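Ticket 4000: el boletín de Genddale llega con las tildes rotas

Hola, equipo de Sarkulo, y perdonad que vuelva a escribir tan pronto. Desde septiembre, casi 10 suscriptores nos han contado que las eñes de nuestro boletín les salen como rombos con interrogación. En la vista previa todo se lee de maravilla (¡qué rabia da!), y lo mismo en el correo web de la oficina.
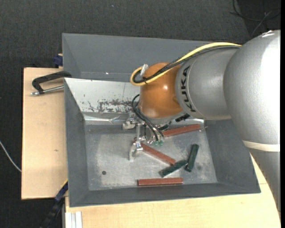
Pasos probados

1. Reenviar el boletín desde Flitholm: igual.
2. Pegar el texto sin formato: igual.
3. Pasar la plantilla a UTF-8: mejora el cuerpo, pero el asunto sigue mal.

Respuesta de soporte: gracias por tanto detalle, da gusto. Cambiad también la codificación del asunto, en Ajustes de envío, y contadnos.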